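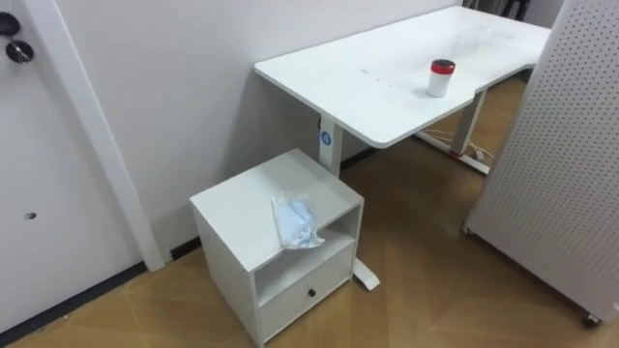
Figura 1. Posto de demonstração na sala 2, com a mesa, o armário de cabeceira e o painel perfurado sobre rodízios.

Relatório de progresso de novembro
Projeto Plevholm: ensino de tarefas domésticas por teleoperação
Destinatário: Fundação Trutard
Responsável técnico: Takumi Ebihara

1. Situação geral

O trabalho de novembro concentrou-se na recolha de demonstrações para as tarefas com objetos leves. O banco de dados do projeto passou a ter 2858 demonstrações aceites, todas feitas por operadores humanos, por comando à distância ou conduzindo o braço à mão. A meta contratual para esta fase era de 2500, pelo que a recolha está adiantada. A anotação está atrasada, como se explica no ponto 4.

2. Tarefas

Trabalhámos com três tarefas: pegar num objeto de cima do armário de cabeceira e passá-lo para a mesa, abrir e fechar a gaveta pelo puxador, e guardar um objeto no nicho aberto por cima da gaveta. Os objetos de uso corrente são um copo branco com tampa vermelha e uma máscara facial descartável dentro de um saco de plástico transparente.

O copo é a tarefa mais fácil para quem opera. Os operadores novos conseguem uma demonstração limpa ao fim de poucas tentativas. A máscara dá muito mais trabalho. O saco é brilhante e enrugado, muda de forma quando se lhe toca, e o operador tem pouca noção da força que está a aplicar. Das demonstrações rejeitadas em novembro, 125 foram com a máscara, quase sempre por o saco escorregar antes de chegar à mesa.

A gaveta ficou a meio caminho. O puxador é pequeno e redondo e obriga a uma aproximação quase frontal. Por comando à distância, os operadores tendem a chegar de lado e a corrigir no fim, e essas correções aparecem depois nos movimentos aprendidos. Passámos a ensinar a gaveta com o braço conduzido à mão e a usar o comando à distância só para as outras duas tarefas. As trajetórias ficaram mais curtas e mais parecidas entre si.

3. Operadores e sessões

Há quatro operadores formados, mais um do que no relatório anterior. As sessões passaram de uma hora para 30 minutos, com pausa obrigatória entre elas. Com sessões longas, a qualidade caía na segunda metade, o que se via sobretudo nas hesitações antes de fechar a garra. À quinta-feira não se recolhem dados: o dia fica para calibração e para rever em grupo as demonstrações duvidosas.

A interface de comando é a versão da Gikham entregue no início do projeto. O atraso entre o gesto do operador e o movimento do braço continua aceitável, mas houve duas quebras de ligação que obrigaram a repetir sessões inteiras. O fornecedor foi informado e aguardamos resposta.

4. Dificuldades

A anotação tem 360 demonstrações por tratar. O critério para marcar o início e o fim de cada fase do movimento não estava bem escrito e dois anotadores seguiam regras diferentes. O texto foi revisto por Takumi Ebihara e as demonstrações afetadas voltaram à fila.

Continua também por resolver a variação de posição do mobiliário. Até agora o armário ficou quase sempre entre a porta e a mesa, e o modelo treinado com esses dados falha quando o afastamos da parede. Fizemos um primeiro conjunto com o armário noutras posições, ainda pequeno para tirar conclusões.

5. Despesa

A despesa do mês ficou dentro do previsto nas rubricas de pessoal e equipamento. Pedimos autorização para transferir o saldo da rubrica de deslocações para horas de anotação. A visita à Ponce, prevista para esta fase, foi substituída por reuniões à distância.

6. Próximo período

- Terminar a anotação em atraso segundo o critério revisto.
- Recolher demonstrações com o armário em pelo menos cinco posições.
- Repetir a tarefa da máscara com operadores que ainda não a fizeram, para comparar taxas de rejeição.
- Fazer o primeiro ensaio da gaveta sem intervenção do operador, com registo de todas as tentativas.

O quadro de horas por operador e a lista de demonstrações rejeitadas seguem em anexo.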